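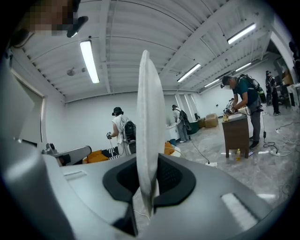

Subject: Re: [dusau-filmclub] Cabrera double bill in March

Hi all,

Replying to the list because a couple of people asked me the same things off-list.

On the message below:

> I'd like us to show both Cabrera pictures on one night instead of
> spreading them over two months. They were shot back to back with
> the same cast and they work better together. My worry is the length.
> The first one is 150 minutes, and if we start at 7:30 as usual we
> won't be out until after midnight. Could we start earlier, or is the
> hall booked until six? Also, which version of the first film do we
> have the rights to? The one I saw on TV was missing the whole
> wedding section.

The hall is free from 4:30 that day, so an earlier start is possible. My suggestion is doors at 4:45 and the first film at 5:00. That gets us to 7:30, then a 45-minute break for food, and the second film at 8:15. The second one is much shorter and we'd be stacking chairs by 10:00. If anyone can't make a 5:00 start, say so now, before I confirm with the hall.

On the version: what Hestier is offering is the long cut, with the wedding in it. The TV version came from a print that had been trimmed for export in 2000, and as far as I know the trimmed one isn't in circulation for screenings anymore. I asked them to put the running time in the booking letter so there's no mix-up. We had one with Pinesero two seasons ago, when the disc that arrived was the dubbed version and we only found out during the opening credits.

The fee is 65 per title for a club our size, or 2 titles for the price of one and a half if they're shown on the same day. That is another point in favor of the double bill. It doesn't include postage, and the discs have to go back within the week. I can take them to the post office if someone else picks them up.

Subtitles: both films have English subtitles, white with no outline. They get hard to read in the snow scenes in the second film. I watched it at home last week and lost a few lines near the end of the train journey. It helps to bring the projector brightness down one step from where we normally have it. I'll try it in the hall beforehand – the wall behind the screen picks up a lot of light from the kitchen door, so please keep that door shut once we start.

I don't agree that the two films have to be seen in order, by the way. The second stands up fine by itself, and I'd tell anyone who can only come at 8:15 to come anyway. All they need to know is that the two brothers haven't spoken since the sale of the mill. I can put that in the program notes, with the cast list. Several of the actors play different parts in the second film and it confused me the first time.

Still to sort out:

Food for the break. Last time we had far too much bread and ran out of everything to put on it. A sign-up sheet would fix that. I'll send one around.

The poster. The still Hestier sent is too small to print at poster size. I've asked for a larger one. If it doesn't come, we can use plain text like we did for the autumn season.

The spare speaker cable, which was in the blue crate and now isn't. If you have it, please bring it back before March.

Please send replies about the start time to the list so everybody can see them.

Program secretary
Dusau Film Club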